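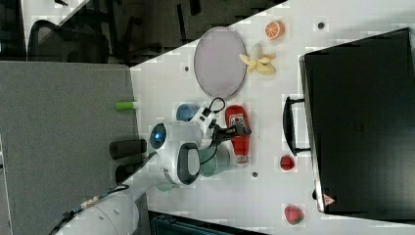 March
Opinion

Clearing a table is the most underrated job in a kitchen, and most of us do it badly. We pick up whatever is closest and carry it somewhere. I would start with whatever can roll or leak. A squeeze bottle lying on its side among the fruit, like the red one next to the cups, should be the first thing to move. Plates can wait.

My second rule is that a table should be cleared by kind. Cups go together, then fruit, then anything with a handle.
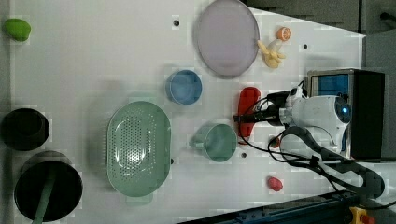 People tell me this is slower. I timed it at home in Sumley and it took 13 minutes by kind and 13 minutes the usual way, but the first way left me with cupboards I could use afterward.

I have less patience for large appliances that live where people eat. A toaster oven takes up the room of two place settings, and the crumbs under it stay there until somebody moves house.
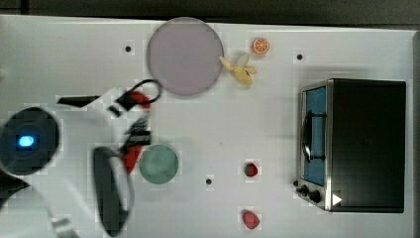

Put it on a counter or a cart. The secondhand store in Trotholm usually has a cart or two by the door, and mine has held up for 3 years.
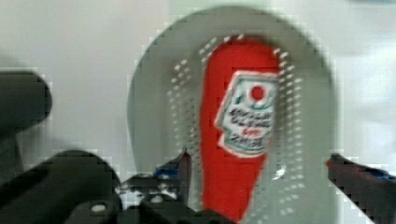 By R. Clegg

Ketchup deserves its own mention. It belongs on a plate or tray, never directly on the table, and it should go out and come back on the same one. A tray wipes clean in seconds. A white tabletop shows everything.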